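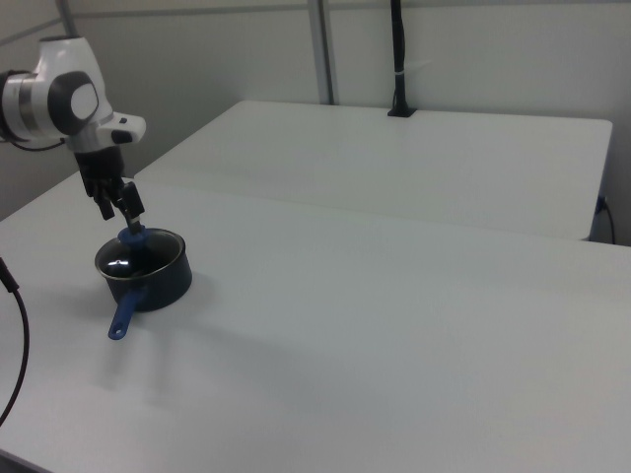
By Malsha Biswas
27 Sep 2022

The Alach community cookbook is finally back from the printer, and it is a beauty! The new edition runs to 152 pages and gathers recipes from kitchens all over town, many of them written down for the first time. There are soups, breads, pickles, dumplings and a whole chapter on things to do with plums. My favorite section is the one on cooking for one or two people, where nothing calls for more than a small saucepan, the dark kind with a shiny rim that lives at the front of the stove. If you have ever tried to cut a family stew recipe down to a single supper and ended up with half an egg on the counter, you will want to turn to that chapter first.

The book was edited by Vlasta Atanasov, who put together the first edition in a ring binder and has been collecting scraps of paper ever since. Recipes came in on index cards, on the backs of envelopes and, in one case, on a strip of wallpaper. She typed them all up and then tested as many as she could at home.

"I would call people and ask how much flour, and they would say 'enough,'" Atanasov said. "So then I would go over there and we would make it together, and I would weigh the flour when they weren't looking."

That is how the walnut bread from Uwe Hamann made it in. Hamann has baked it for the January street supper for as long as most of us can remember, and he had never measured a thing. His page now gives proper amounts, along with a note in his own words that the dough should feel "like an earlobe." I tried it over the weekend and I am happy to report that it came out dark and chewy and was gone by evening.

Rafsan Karunaratne sent in 12 recipes, more than any other cook in the book, including a lentil curry with coconut milk and a lime pickle that needs 4 weeks in the jar. He also drew the little pen-and-ink vegetables in the margins — look for the grumpy leek on the soup pages.

Printing was handled by Siriwardena Press, which gave the book a sewn binding so it will lie flat next to the stove. The cover wipes clean, too. Anyone who owned the first edition and watched it come apart in the sauce will understand what a step up this is.

Copies are on sale at the Alach library front desk and at the Atard Street bakery. Money from the book goes toward new ovens for the community hall kitchen, and presales have already brought in $2,468. Atanasov will be at the library next week to sign copies and, she hopes, to pick up a few recipes for the next one. She is short on fish.

Comments

plumjam_nan: Got mine yesterday! The plum dumplings on the second page of that chapter are my aunt's and I cried a bit. Thank you Vlasta.

Kourosh Daneshvar: Is there an index by ingredient? The old one only went by family name and you had to know who made what.

Malsha Biswas: Yes, Kourosh, both kinds! They are at the back.

T. in Alach: made the earlobe bread. mine was more of an elbow. will try again

Contact the newsroom | © 2022 Alach Neighbor News | Back to top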